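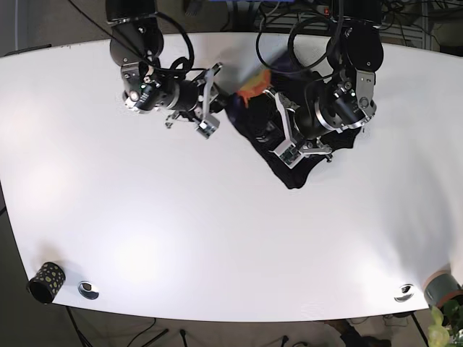
3. Data and Coding

3.1 Outlets and sample

The study draws on celebrity news items published by two outlets, Tovusance and Jallico. Tovusance is an online-only site that posts short items through the day, most of them on film and television actors. Jallico began as a weekly print magazine and still carries long interviews, but its website now runs a daily news column in much the same style as Tovusance. We chose the pair so that the same story could often be found in both places, told from different sources.

We collected every item posted in the news sections of the two sites during December. Items under 100 words were dropped, as were photo galleries, horoscopes, reader polls and anything labeled as sponsored. Film reviews were kept out even when they dealt at length with a star's private life, which happened more often than we expected at Jallico. The final sample contains 607 items. Pages were saved as plain text on the day of posting, and checked again on January 31, 2019 for changes to the headline or body. When an item had been changed, we coded the first version and kept the later one for the analysis in Section 5.

Items that reported on more than one star were assigned to the person named first in the headline. If the headline named no one ("Which leading man has moved out?"), the item was coded as a blind item and treated separately. Blind items are common at Tovusance and rare at Jallico. They raise a problem for any study of sourcing, as the reader is told neither who is speaking nor who is being spoken of.

3.2 What counts as a source

We define a source as any person, document or post to which the item credits a piece of information. The credit has to be in the text. A story that was plainly supplied by a publicist, but does not say so, was coded as having no source. This is a strict rule and it will undercount the role of publicists. The other choice would have been to let coders guess, and earlier trials with looser rules gave results that could not be repeated from one week to the next.

Sources were sorted into nine types: the star, a named family member, a named coworker, a publicist or manager, a court or police record, a social media post, another outlet, an unnamed "insider" or "friend," and other. An item could be given more than one type. Where the same unnamed person seemed to be quoted several times, the person was counted once unless the text made clear that there were two speakers.

Social media posts gave the most trouble. A post by the star is, in one sense, the star speaking. But writers use posts in a different way from quotes. A quote answers a question that somebody asked, while a post is often read for hints: who was tagged, who was left out, whether an old picture has been taken down. We therefore kept posts as a type of their own, no matter who wrote them.

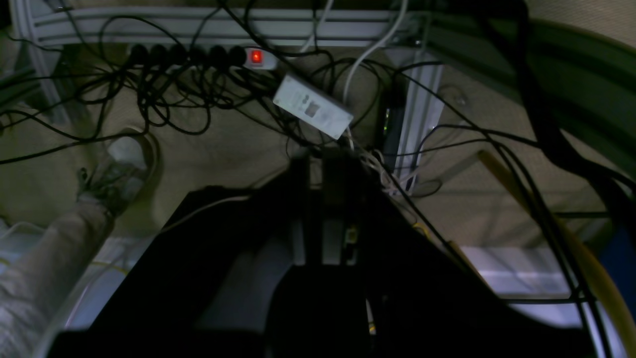
Figure 1. Cables, power strip and adapter under the desk.

3.3 Coding procedure

Coding was done in Modach, which shows the text of one item at a time next to the coding form. Outlet names and bylines were removed before the items were loaded. Coders could sometimes tell the outlet from the style, and we don't claim that the coding was blind in a strong sense.

The first coder, Marcelino Garrido, coded the full sample. The second author then coded 95 items drawn at random, without seeing the first set of codes. Disagreements were talked through and the codebook was reworded in two places. The first change dealt with "sources close to the couple," which had been coded by one of us as family and by the other as unnamed; it is now always unnamed. The second dealt with items that credit another outlet which itself credits an insider. These are now given both types. All items affected by either change were then coded again.

Tone was coded at the level of the whole item as favorable, unfavorable or mixed, and refers to how the star comes across, not to the event. A divorce can be reported in a favorable tone and often is, above all when the publicist's statement makes up most of the text. 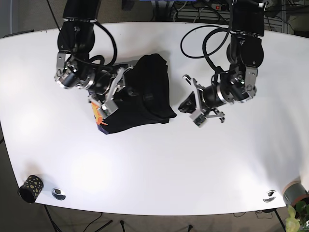
We also noted whether the star or a representative was reported as having been asked for comment. Three outcomes were recorded: comment given, comment declined, and no reply by the time of posting. Many items say nothing on the point, and silence was entered as a fourth value. It should not be read as proof that no call was made. In her work on regional film magazines, Barroso treats silence and "no reply" as one category. We kept them apart, given that the phrase itself tells readers that some effort took place.

Headlines were coded after the body, using the same source types plus one extra item for whether the headline made a claim that the body did not support. The usual case was a headline stating that two actors were dating above a text which said only that they had left the same party. Question headlines were not counted as claims. The results for headlines are given in Section 4.3, after those for the body text.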